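Wisarness
Products > Employer records > Folitico

Folitico
Leave and absence records for employers with people in more than one state

Short version: one place for sick leave, family leave, jury duty, unpaid days, the lot. Each worker sits under the rules of the place they work. Rules change, you get a notice, you sign off, balances update. Long version below.

In stock: yes, it's software. New accounts opened Monday through Friday, usually same day.

WHAT YOU GET

Accrual engine. Hours in, leave out. By hour worked, by pay period, front-loaded, or a mix. Carryover caps per site. Waiting periods for new hires.

Rule library. 2,678 rules at last count, state, county and city. Each one has the date it took effect, the text it came from and the name of whoever on our side last checked it. Old versions stay put. If someone asks what the rule was two years ago you can pull it up.

Change notices. When a rule that touches one of your sites changes, the account admin gets a notice within 72 hours of us confirming it. Plain wording, what changed, who it hits, what to do. You can turn these off for sites you've closed.

Manager view. Approve, decline, ask for more. Managers see dates and leave type only. Medical papers go to a separate folder that managers can't open, even if they ask nicely.

Employee view. Balance, requests, history. Works on a phone. English and Spanish now, Vietnamese in May.

Exports. CSV, PDF, and a fixed-width file for the older payroll systems. If yours wants somthing strange, send us a sample and we'll look at it.

WHO IT'S FOR

Companies between 20 and a few hundred people, mostly. Below that a spreadsheet is probably fine and we will tell you so on the phone. Above that you likely have a big HR suite already, in which case see Folitico Side File further down.

Also good for: staffing agencies, home care firms, seasonal crews, anybody whose people cross a county line during the week. Split-week workers are handled. You log hours by site and accrual follows the hours.

Not for: payroll. It doesn't pay people. Doesn't do benefits enrollment. Doesn't give legal advice either, talk to your lawyer for that.

PLANS

Desk. One admin, one state, up to 20 employees. Change notices, accrual engine, CSV export. Email support.

Floor. Up to five admins, all states. Everything in Desk plus manager view, medical folder, PDF and fixed-width export. Phone support.

Side File. For companies keeping their current HR suite. Rule library and change notices only, no employee data held. Feeds your system by file once a night.

Prices on request, they depend on headcount and we got tired of updating the table. Billed monthly. No setup fee on Desk. Floor has a one-time import fee if you want us to do the import, none if you do it yourself.

GETTING STARTED

Send a headcount list with work location, hire date, and full or part time. Home address is not needed, please don't send it. Opening balances go in a second sheet, template is in the welcome email.

We load it, you check it. Check it properly! Wrong opening balances are the number one support call. Pick a few people you know well and add up their hours by hand.

Then run it next to your old method for two pay periods. Compare. When they match, switch. When they don't, call, it is usually a carryover setting or a part-timer entered as full.

Moving mid-year is OK. Year-end is busier on our side so expect a slower import then.

Training: one live session for admins, 13 short lessons for managers, one page for employees you can print and put up in the break room. The live session is held at our Favidport training room or by video. Same content.
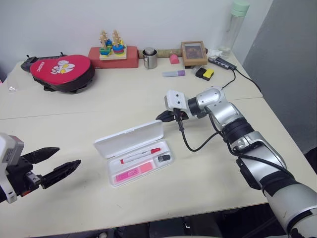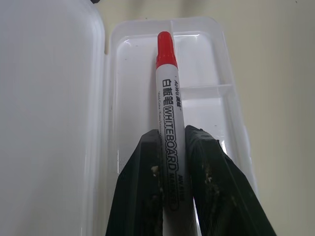 Video sessions max out at 20 people so everyone gets to ask something. Bring real cases if you can, names removed. The session runs through a normal request, a request with medical papers, a denied request and a correction to a past pay period. Corrections take the longest. Plan for the full morning.

RECORD KEEPING

Every change is logged with user and time. Log can't be edited, by you or by us. Retention is set per account, default is the longest period that applies to any of your sites. Leaving us? You get a complete export and we hold the data 72 hours after you confirm you can open it, then it's deleted.

QUESTIONS WE GET

Does it cover union contracts?
Yes, as a custom rule set. You send the leave article, we build it, your side signs off. Floor only.

Remote workers?
Entered by where they actualy work, which may not be where the office is. The location form asks them to confirm every quarter.

Can employees donate leave to each other?
Yes if your policy allows it. Off by default.

Does it talk to Somboon?
Yes. Somboon time clocks push hours every night. Older clocks with no network port need the manual upload.

Who checks the rules?
Our rules desk, run by Gertraud Lanz. Two people read each change before it goes live. Found a mistake? Write to the rules desk from inside your account, there's a button on every rule. Those go to the front of the line.

What about pay transparency, scheduling laws, etc.
Not in this product. Scheduling notices are in the works, no date yet.

ORDERING

Call or use the request form. Have ready: headcount, list of sites, name of your payroll system, current leave policy if it's written down. If it isn't written down say so, we have a blank one you can start from.

Demo accounts last two weeks and come loaded with made-up employees. Don't put real people in a demo, it gets wiped every Friday night.

Related: Folitico Side File, Folitico manager lessons (print set), Somboon clock connector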